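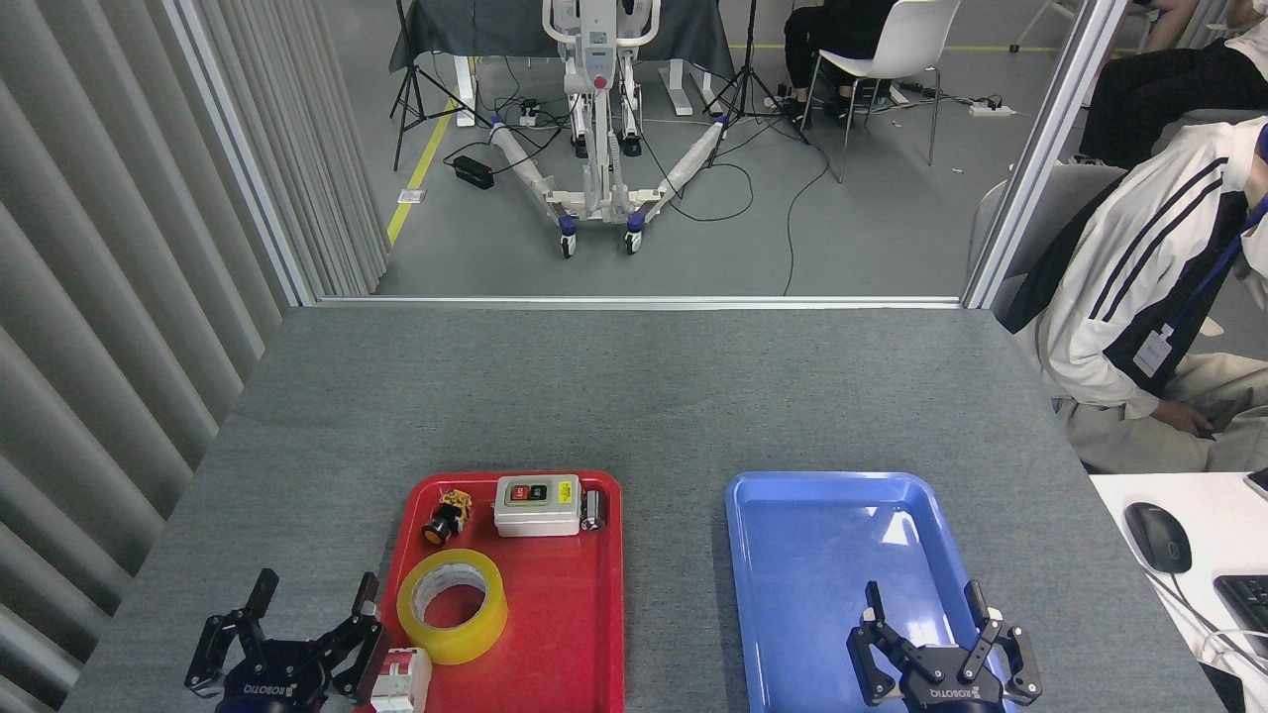

Tabuleiros vermelho e azul sobre uma mesa cinzenta.

A Flondmont anunciou, em janeiro, que a sua aplicação passará a pedir avaliações a cada quatro utilizações. Entendemos que a medida é errada. Uma classificação obtida por insistência mede a paciência do utilizador e pouco informa sobre a qualidade do serviço.

A equipa da Varer, dirigida por Soon-im Ahn, optou por outro caminho - publica todos os meses as 2712 reclamações recebidas e o respetivo estado. O exercício é incómodo, mas permite ao público julgar com fundamento. Caberia às lojas de aplicações exigir o mesmo a todos os editores.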